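Home | Forums | Living Aboard | Heating & Damp | Members | Log in

Is the Garnum dehumidifier worth the amps?
Started by Canan Sezer, February
14 replies, 387 views

Canan Sezer, 7:40 am
Second winter aboard, moored at Wulville, and I'm tired of reading that every boat is dry as a bone if you just "manage the moisture." We have a diesel stove, two roof vents that stay open, and I still wipe the windows every morning. The chandlery at Pustance wants $108 for the small Garnum unit. The box says it will keep a boat "fresh all winter." I don't believe boxes. Has anyone run one for a whole season on shore power, and did you see a difference you could measure?

tillerhand
We've had one since October. Love it. Empties easy, quiet enough to sleep next to. Best money I spent on the boat.

Canan Sezer
Glad you like it, but did you have a humidity meter going before and after? Quiet I can get by buying nothing.

tillerhand
No meter. I can feel it though. The bedding feels different.

Erhan Canpolat
Feeling is how people end up with three gadgets and the same black spots behind the bunk. I ran the same model on our mooring below Kocabaş lock and wrote down the meter morning and night for 19 days, nine with it switched off and the rest with it on. The cabin went from the low eighties to the low seventies. Better, sure. Fresh all winter, no. And the off days were colder, so I wouldn't swear to even that much.

The part that bothers me is how it gets sold as a cure. Our damp was coming from a window seal and from drying laundry inside, and no machine that size was going to keep up with a wet load hung over the stove. I resealed the window and we started taking the wash to the marina dryers.

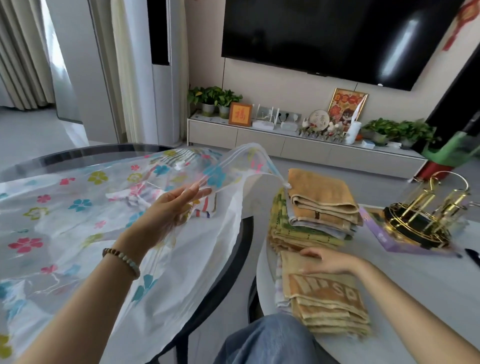
After that the numbers dropped further than they ever did with the Garnum running, and the window cost me a tube of sealant. I still plug the thing in when we have guests, four people breathing in a steel tube and all that. I just wouldn't call it the first thing to buy.

mudlark_sue
Disagree on the order. Not everyone has marina dryers. We're out on the long stretch past Pustance and laundry dries inside or it doesn't dry. For us the dehumidifier came first and I'd do it again.

Erhan Canpolat
Past Pustance you don't have shore power either. What are you running it from?

mudlark_sue
Generator, two hours in the evening.

Erhan Canpolat
Then you're burning gas to pull a cup of water out of the air. Crack a hatch and light the stove.

mudlark_sue
Says the man with the marina dryers. Hatch is cracked, stove is lit. Come and hang jeans in here in February and tell me how it goes.

oldrope
Anyone checked the insulation? Half these threads are bare steel behind the paneling and people blaming the air.

Canan Sezer
Ours is spray foam, or so the seller told us. I haven't pulled a panel to check, and after this thread I suppose I should. Erhan, which sealant? The corner by the galley window is soft and I've been pretending it's fine.

Erhan Canpolat
Butyl tape under the frame, ordinary marine sealant around the edge. Take the frame right off. Smearing it around the outside buys you one month.

tillerhand
Still say get the Garnum.

Canan Sezer
Window first. If the meter's still over seventy once that's done I'll think about the $108.

9 likes | 2 shares | Reply | Report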